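Guides > Jewellery care > Brass and beads

How to re-string a beaded necklace without losing the beads

Sooner or later every necklace gives up, usually in a supermarket queue. If yours is one of our Grekville brass and seed bead strands, you can mend it at the kitchen table in 20 minutes, or an evening if you own a cat.

You will need beading thread, two crimp beads, flat pliers, the old clasp and a tea towel. Spread the towel out first. Beads roll, and they always head for the fridge.

Lay the beads down in their original order. A standard Kellby strand has 43, and the big one goes in the middle, whatever your teenager thinks.

Cut the thread 12 cm longer than the finished necklace. Pass one end through a crimp, round the clasp loop and back through the crimp, then squash it flat with the pliers. Tug it. Tug it again as if you disliked it.

Thread the beads, then do the same at the other end, leaving a tiny bit of slack so the strand can bend. Pull it too tight and you will own a very small hula hoop.

Tuck the spare thread back through the last few beads – then trim.

Missing a bead? Olitz spares are sold singly. Ask for number 947 in the matt finish.
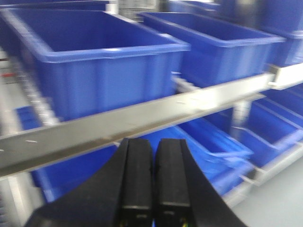
Matt ones look a little darker than the originals until they have been worn for a month, so put any replacements at the back of the neck.

Related guides
Cleaning brass without ruining it
Choosing a clasp you can do up alone
The Cherkaoui knot, step by step
Earring hooks: which way round?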